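The Tindley Tabletop Kit: a fair review from a man with paint in his eyebrows

Last updated: October

Our kitchen table came from my wife's aunt, along with a fish kettle and a grudge. It had been varnished in the colour of strong tea at some point before decimalisation, and by last spring the varnish had started to come off on people's sleeves. A new table the same size was going to cost more than our car is worth. The Tindley Tabletop Kit was £40, and the lid promised a finish "you will want to show your neighbours". I have met my neighbours, but I bought it anyway.

You get a tin of primer, a tin of colour, a smaller tin of clear topcoat, a foam roller, two grades of sandpaper and a leaflet. The leaflet folds out to the size of a road atlas and cannot be folded back. You don't get a tray, a brush for the edges, or any gloves, so add another trip to the shop.

Choosing a colour

There are five colours in the range, and the names are no help at all. Lirach is a mauve-pink. Sisay is a sort of mottled grey. The other three are a cream, a darker cream and a green I would associate with hospital corridors. I ordered Lirach on the strength of a printed swatch the size of a stamp, which looked brown under our kitchen light, and was then surprised to own something pink. Against a pale wall it's rather good, I have to admit. Against our wallpaper it looked like an argument.

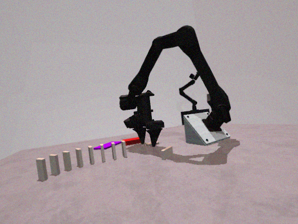
Mauve-pink top, light grey wall.

If you can, do what I did the second time and paint a bit of scrap board first. Leave it propped in the room for a few days and look at it at breakfast, and again at 9 at night when you've got the lamps on. Pinks in particular go very odd in the evening.

Sanding

The leaflet says "lightly key the surface". With a modern table that may be true. With the aunt's varnish it took me most of a Wednesday and all of the paper supplied, and then half a pack of my own. The coarse sheets are decent. The fine ones clog if you so much as look at them. I'd put the sanding at two thirds of the whole job, and I'd put it outdoors.

Wipe down afterwards with a damp cloth, then again with a clean damp cloth, then wait. I didn't wait. There is a hair in my primer that I'm fairly sure belongs to the dog.

Primer and colour

The primer is the best thing in the box. It's thick, it covers, and it doesn't smell of much. One coat hid every ring left by every mug in some 200 Sunday lunches, and I only did a second because I had some left and was enjoying myself.

The colour is thinner than I'd like. You want three coats where the tin says two, and you need to leave a proper gap between them. The foam roller sheds little crumbs by the third outing, so I went over to an old Billard mohair one I had in the shed and the difference was plain. Long strokes, hardly any pressure, and stop fiddling with it. I know you won't stop fiddling with it, but I've said it now.

Sisay, the stone one

Once the kitchen table was done I got cocky and bought a second kit for the square table in the back bedroom. Sisay comes with an extra pot and a torn-looking bit of sponge, and the idea is to dab the one grey over the other until it resembles stone. It takes a while to get the hang of. My first corner looked like mould. By the far side I'd learned to turn the sponge after every dab and to leave some of the base showing, and now it could pass for concrete if you were walking quickly. There's a hint of violet in it that the swatch doesn't let on about.

Do the edges last and do them in something dark. A thin dark rim tidies up a mottled top no end, and it hides where you went over.
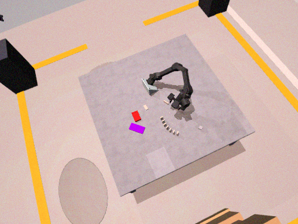 How it has worn

Six months of family life on the pink one. The topcoat shrugs off tea and felt tip. It doesn't shrug off a hot casserole, and I now have a pale oval where the trivet wasn't. Red wine left overnight made a mark that scrubbed down to a faint blush, and on a pink table I'm prepared to call that a repair. The edges have chipped in two places, both at vacuum cleaner height.

The helpline is worth a mention. I rang about the casserole and was caller number 456, or so the recording claimed. The man who finally answered was kind and told me to buy another kit.

Would I buy it again

I already did, so yes. Ignore the roller, buy more sandpaper, get hold of a real sample before you commit to anything with a name like Lirach. Four stars for the primer, two for the leaflet.

Comments

Perihan Öztürkmen: Did the green. It does look like a hospital. My sister loves it and she's a nurse, so make of that what you will.

Katsuhiko Onishi: Can the clear topcoat go over bare wood, or does it need the primer? The leaflet seems to say both.

Perihan Öztürkmen: I put it on a bare oak shelf and it's fine so far, though it did go slightly yellow.

Katsuhiko Onishi: Thanks. Yellow I can live with.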